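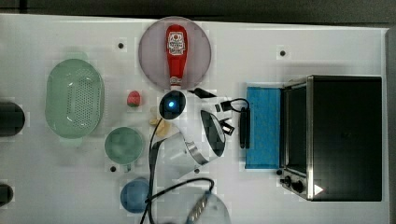 Figure 1. Ketchup bottle on a plate, with a colander and two cups.

Unit 2: Thick Liquids and How They Flow
Food Science for Non-Majors, D. Carrilho

Reading: Bakker, chapter 7, first half. Skip the section on gels for now.

Viscosity is a liquid's resistance to flow. Water has a low viscosity, and honey has a high one. For both, the value stays the same at a given temperature no matter how hard you stir. Liquids like this are called Newtonian.

Many foods are not. Ketchup, mustard and yogurt get thinner when they are stirred, shaken or squeezed. The term is shear thinning. In ketchup, bits of tomato cell wall and long pectin chains tangle together at rest. Force pulls them into line and they slide past each other.

Ketchup also has a yield stress – below a certain push it does not flow at all. A spoonful holds its shape on a plate for this reason.

Shear thickening is the opposite. Cornstarch in a little water is the usual case. Stir it slowly and it moves, hit it and it goes stiff.

Units: viscosity is given in pascal-seconds (Pa·s). Yield stress is given in pascals (Pa). Do not mix them up on the homework.

For lab: read the Plumeck viscometer sheet before you come. Samples are kept at 23 °C. Bring a calculator and a ruler. Stevens and Devon sections meet together in the teaching kitchen.

Homework: problems 2 and 7 at the end of the chapter. Show units at every step.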